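Teaching by Hand: Recording Demonstrations for a Block-Placing Task
Student project report, Savel build team

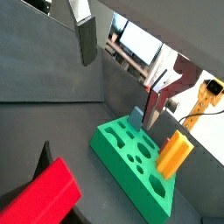

Our supervisor's first remark, when we brought the plan along, was that we would spend far more time deciding what counted as a good demonstration than we ever would driving the arm, and would we please write those decisions down. We nodded politely and did not write them down until December, which we regret a little, so a good part of this report is us catching up.

The task sounds simple enough. There is a green foam tray with shaped recesses in its top face, and the blocks have to go where they belong. A person can do it while chatting about lunch. Doing it through a gripper, with a wrist camera to look through, is another matter altogether, and all of us came away with a new respect for our own fingertips!

We tried two ways of showing the arm what we wanted. The first was hand guiding, where you take hold of the arm and walk it through the motion. It felt lovely and natural, but our own hands and sleeves kept wandering into the camera view, and the arm was heavy enough that everybody's last centimetre was a bit of a shove. The second was remote control with the Gisska handset, which kept us out of the way and gave us much cleaner recordings. It took each of us 15 practice runs before we were allowed to save anything, and we think that was a fair number.

Altogether we recorded 900 demonstrations and kept 568. The ones we threw out were mostly hesitations – somebody hovering over a recess, backing off, coming in again – along with a batch where the colour balance had been changed halfway through and we hadn't noticed. We argued for quite a while over the hesitations. Some of us felt that a recovery from a bad approach is worth learning from, and in the end we kept those in a separate folder called Pringle, in case next year's group would like to try them.

The approach angle mattered more than we had expected. With a small upright block, the finger comes down right alongside it, and if the operator tilts the wrist even slightly the block leans against the side of the recess and catches. We settled on a rule of stopping above the tray, squaring up, and only then going down. It made our demonstrations slower and rather dull to watch, but they agreed with each other, and the Ramisach training script behaved much better on them.

On our final test the arm placed 70 per cent of the blocks without help. Most of the misses were on the narrower recesses, and we would start there if we had another term.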